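teveo-bgmask

Background masking and table-mark filtering for two-arm tabletop cells. Takes wrist and fixed camera streams, returns a per-pixel mask of what belongs to the cell and what may be an object. Part of the Drakdale tooling set, but runs without the rest of it.

Why it exists

The stock segmenter in Drakdale was tuned on plain gray walls. In the Burkeck cell the walls are printed, and it kept proposing grasps on drawings. Pinecones were the worst case, followed by the white dots. Scuffs on the table came next, at a lower score but often enough to stall the planner.

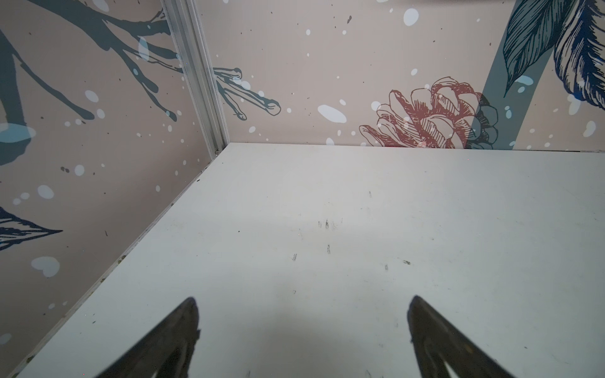

Photo: Burkeck cell, wrist camera. Teveo project, same license as the code.

The pinecone on the back wall sits with its base just over the table edge, so a fixed crop at the seam removes it only while the wrist is level. The mask is computed from the wrist pose instead. Wall planes come from calibration, and anything that projects onto a wall plane is dropped before scoring.

Table marks are handled separately. Dark regions under 60 pixels with no height in the depth channel go to a mark map, which is kept between runs. Delete marks.npy after cleaning or replacing the tabletop.

Install

Python 3.10 or newer. Clone the repo, then:

pip install -e .
bgmask-calibrate --cell burkeck

Calibration takes 26 poses per arm. Park the other arm first. The script does not check for it.

Settings

min_area: smallest region kept, in pixels. Default 60.
wall_margin: distance from a wall plane that still counts as wall, in millimeters. Default 2.
keep_score: objects scoring under this are dropped. Default 85, on a scale of 100.
static_items: list of boxes for things fixed to the frame.

Set static_items by hand. Racks and baskets stand out from the wall and the plane test will not catch them. Anything stored in a basket needs to be inside the box too, or its printing will be picked up.

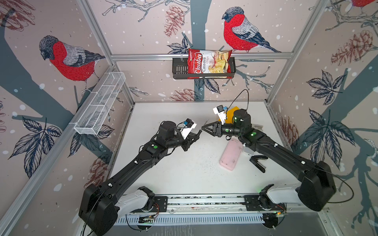
Fixed view of the cell, both arms over the table.

Known problems

Pale objects lying flat on the white table are sometimes merged with it. Lowering keep_score helps but brings scuffs back.

When the grippers face each other at close range, each arm may report the other's fingers as an object. Pass both joint states to fix this. With one state only, the self mask covers one arm.

Cable loops above the wrist are not in the arm model.

Changes

September: mark map is now saved per cell. The Dönmez loader was moved to its own package, and old configs that name it will fail with an import error.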